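Skalten Shelf Handling Project
Second progress report: gripper comparison
Submitted 05/08/2020 by Kenna Haldane
Prepared with Vignesh Kartha and Shobha Poojary

Summary

The work in this period was the side-by-side trial of the two grippers named in the proposal, the Dodetora parallel gripper and the Pliston adaptive gripper. Both were tested on pulling books from a shelf and putting them back. We completed 451 attempts with the Dodetora and 338 with the Pliston. The Pliston number is lower than planned. One of its finger pads split and the replacement took 20 days to arrive.

Based on the results so far, we plan to carry the Dodetora forward and keep the Pliston as a spare.

What was done

Thulani Van Wyk rewrote the approach motion so that the same path can be used with either gripper. Before this, each gripper had its own script and the timings could not be compared. The new version also lets us set closing force from the operator screen.

Shobha ran most of the trials. Books were placed upright, leaning, or packed tight against their neighbors, and the starting layout was written down before each run. A run was scored as a success only if the book left the shelf without pulling another one to the floor.

Results

On upright books with some space on either side, there was little difference between the grippers. On leaning books the Dodetora did better, mainly because its fingers are thinner and can get in beside a tilted spine. The Pliston tended to push the book further over before it closed.

Tightly packed paperbacks are still a problem for both. Neither gripper can get a finger between two covers without a gap to start from. Vignesh tried tipping the book out by its top edge first and then gripping it. This worked often enough that we want to test it properly in the next period.

Putting books back was slower than taking them out, and we have fewer runs of it. We would not draw a conclusion from those yet.

Problems

Besides the split pad, we lost time to a loose connector at the wrist, which stopped the arm in the middle of runs. Dinesh Devadiga replaced the connector and tied the cable down at a second point. We left 79 attempts out of the totals above where the arm stopped for this reason.

Camera calibration also shifted whenever the blinds were opened or closed. We now recheck it at the start of each session.

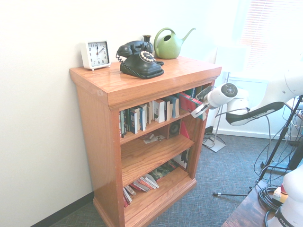 Why not buy a suction gripper for the packed books?

We looked at it and decided to wait. Suction holds well on a smooth, flat cover, but on a packed shelf the only surface within reach is the spine, and many paperback spines are too narrow or too creased to seal against. If the tipping method fails we will come back to this and send a cost estimate.

Budget

Spending is within the approved amount. The replacement pads came out of the parts line. We are not asking for any change.

Next period

Test the tipping method with the Dodetora on packed shelves
Finish the put-back runs
Move the force settings into the shared controller file (Thulani)
Write up the trial data in the format Thomas asked for

The next report will be sent in November.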